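Home | Kitchen | Workshop | Cleaning | Reader Tips | About

Sorting Utensils With Grippers: What to Do When the Jaws Stick

Last updated: June

I love this little corner of home automation, and I'll happily talk your ear off about it. Sorting kitchen tools with hand-held grippers (and later letting an arm copy the moves) is some of the best fun you can have with a box of spoons! But a jaw on my older Eson pair seized shut on me at the end of a long evening, with my fingertip in the way, and I've changed a lot about how I work. No real harm, a sore nail and a split bamboo skewer, but it could have gone worse on a bigger machine.

The fault was a dull one. Grit and a bit of old dish soap had worked into the slide, the trigger came back slow, and I kept squeezing harder. Then the whole thing let go at once and snapped closed. If your trigger ever feels lazy, stop right there. Unplug, open the jaws by hand, and wipe the slide with a dry cloth before you do anything else.

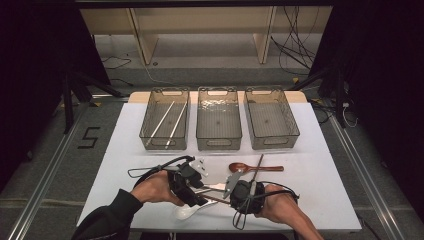
Thin, round things are the ones that catch you out. A skewer or a chopstick rolls in the jaws, you squeeze to stop it rolling, and that's when a sticky slide gets its chance. Pick them up one at a time and put them straight into a bin, like the two long white chopsticks lying side by side in the left one, and keep the middle of the table for whatever you're working on. Spoons are much kinder. A wooden handle gives the jaws something to bite, and a wide plastic bowl can wait at the front until you're ready for it.

My routine now goes like this:

Wipe both slides before the first pick, and again after every 50 picks.

Open and close each gripper, empty, a few times. Listen! A healthy one clicks, a gritty one drags.

Run the cables out to the side and check that neither one crosses the jaws. I once closed a jaw on its own cable and spent a whole evening finding the break.

Never clear a jam with your fingers while the power is on. I use the handle end of a wooden spoon, and only after unplugging.

Keep blades and anything with an edge for the end of the session, when you know both grippers are behaving.

Take a break every 20 minutes. Tired hands squeeze harder.

For the slide itself I like the dry Plomport wax, rubbed on thin and buffed off. Oil feels wonderful for a day and then collects every crumb in the house. My pair had logged 779 picks between cleanings when it seized, so please learn from my laziness.

Comments (3)

zestlow_fan: Same thing happened with my Zestlow pair! Mine was flour. A soft toothbrush got it all out.

garagebench: Does the wax hold up on plastic slides, or only metal? Mine are plastic and I don't want to cloud them.

mapleandtin: Adding the cable check to my list tonight. I've been draping mine right over the top, yikes.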